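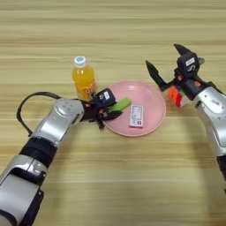 *Fig. 1. Bottled orange juice and a pink plate on a wooden tabletop.*

# Week 6: Pasteurisation and shelf life of packaged juice

Notes prepared by Ardalan Amini. Read these before the tutorial and bring your lab book. The Danado spreadsheet is on the unit page under "Week 6 data".

## Where we got to last week

We finished with water activity and why jam keeps on the shelf at a water activity where fresh fruit would spoil. Juice doesn't have that protection. Its water activity is close to 1, so preservation depends on pH, heat and cold storage.

## Acidity does most of the work

Orange juice usually sits between pH 3.3 and 4.2. The cut-off used in most food codes is pH 4.6. Under that line *Clostridium botulinum* spores will not germinate and grow, and a mild heat treatment is enough. Above it (carrot juice, most vegetable blends, coconut water) you need either a much harsher process or strict refrigeration with other controls.

Low pH does not kill everything. *Salmonella* and *E. coli* O157:H7 can survive in refrigerated unpasteurised juice long enough to make people sick, and both have caused outbreaks. Yeasts, moulds and lactic acid bacteria also grow happily at this pH. *Alicyclobacillus* forms spores that survive normal juice pasteurisation. It isn't a pathogen, but it gives a smoky, medicinal taint from guaiacol.

## Enzymes set the temperature

In orange juice the heat treatment is usually chosen to inactivate pectin methylesterase (PME), which is more heat resistant than the vegetative organisms we care about. If PME stays active it strips methyl groups from the pectin, calcium bridges form between the chains, and the cloud drops out. The result is a clear layer over sediment. It is safe to drink but customers send it back.

Typical treatments run from 90 to 95 °C for 15 to 30 seconds. Compare that with what the microbes alone would need.

## D-value and z-value

- **D-value:** time at a fixed temperature to reduce the population by one log (90 per cent).
- **z-value:** change in temperature needed to change D by a factor of ten.

A 5-log reduction takes 5 × D.

Worked problem. The Clamatholm trial juice has a starting load of 3000 cfu/mL of a spoilage yeast. At 60 °C, D = 11 seconds. How long do we hold it to get a 5-log reduction, and what is left?

Time = 5 × 11 = 55 seconds

Survivors = 3000 ÷ 100 000 = 0.03 cfu/mL

In a 50 mL sample you would expect 1.5 survivors on average. A zero count on a 1 mL plate therefore tells you very little about the whole bottle.

Now take z = 5 °C and work out D at 65 °C. You should get 1.1 seconds. Do this by hand before you look at the spreadsheet.

## Hot fill or chilled

Hot fill: juice goes into the bottle hot, the bottle is capped and inverted or laid over so the closure is heated too, then cooled. Ordinary PET softens at these temperatures, so the bottle has to be heat-set.

Chilled: juice is pasteurised, cooled and filled cold. Recontamination at the filler is the main risk, and the cold chain has to hold all the way to the shop. Flavour is generally better.

The Grumton line covered in the reading is chilled. Note where the filler sits relative to the case packer and think about what that does to airborne mould counts.

## Vitamin C

Ascorbic acid is lost mainly by oxidation in storage. The heating step itself costs little if the juice is deaerated first. Headspace, oxygen moving through the bottle wall, and storage temperature all matter. Browning tends to follow the loss.

## For the tutorial

1. Finish the D-value problem, including the 65 °C step.
2. Read Sadeghi, chapter 4, up to page 289. Skip the section on high pressure processing, we do that in Week 8.
3. Plot the Danado storage data (4 °C and 20 °C) on a log scale and estimate when each sample passes the spoilage limit.

Lab coats and closed shoes for the practical. Anyone who missed the pH meter calibration needs to do it before 10 am.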